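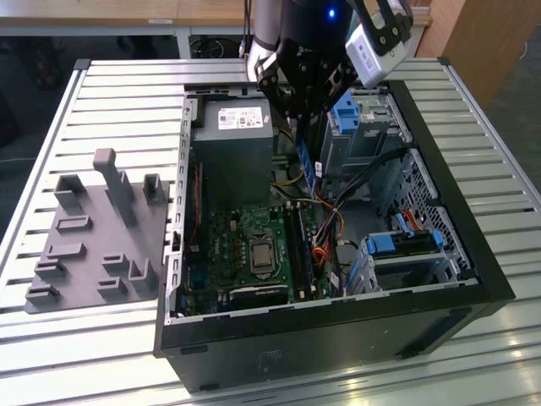

Chapter 4
Looking After the Teardown Cell

I inherited my first cell from Maarja Ozoliņš, along with a ring binder and a warning about the fingers. We took old desktop computers apart there, at Palumbo, and the robot's share of the work was pulling memory modules. By the time I got it the counter read 2,275 cycles. I figured a machine with that many picks behind it could look after itself. Boy, was I wrong!

My second week, it started missing. It would come down over the slot, close, and rise with nothing. I blamed the camera and recalibrated it (twice, with a lot of muttering), and got the same result. Then Ramesh Jaiswal wandered over from the next bay with a feeler gauge and checked the fingertips. One was bent by 2 millimeters. I'd spent a whole afternoon in the software and never once touched the gripper.

So we'll start this chapter with our hands. In Section 4.1 you'll check the fingers, the wrist bolts and the cable run, with the arm locked out and the power off. Section 4.2 gets into the fixture plate and how to tell when it has crept on the table. Calibration has to wait until 4.3, and I know that's the part you want to skip to. Please don't! Grab your logbook, write down the cycle count, and let's go look at some fingertips.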